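Foro Liltutmont > Casa y orden > ¿Ordenar por colores o por tipo de pieza?

bajamar_tx
Mi hijo tiene 1,026 piezas (las contó él, yo firmé el acta) y quiere separarlas por color. Yo digo que por forma. Llevamos desde mayo en negociaciones.
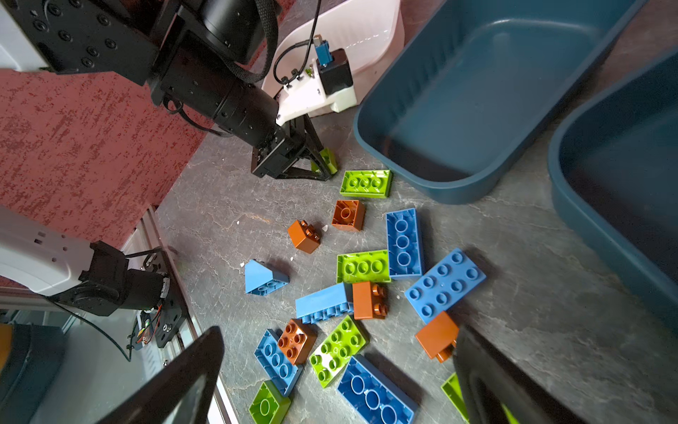 El color queda precioso hasta que buscas una pieza pequeña entre 300 iguales de rojas. Entonces queda precioso y tardas una tarde.

Na-rae Yeo
Discrepo. Por forma necesitas 100 cajones y un bibliotecario. Por color, con cuatro recipientes vas servido - y el niño los guarda solo, que era la idea.

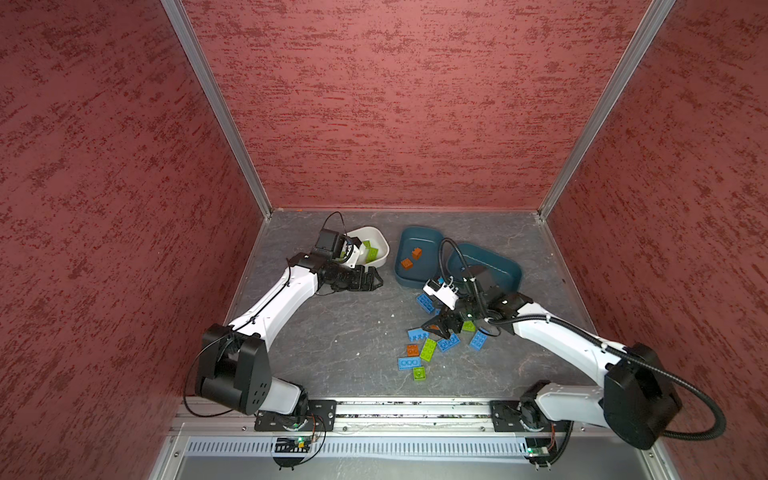

tornillo217
Cuatro recipientes, dice. En mi casa el cuarto se llama «varios» y contiene todo lo demás.

bajamar_tx
El nuestro se llama pasillo. Seguiremos negociando.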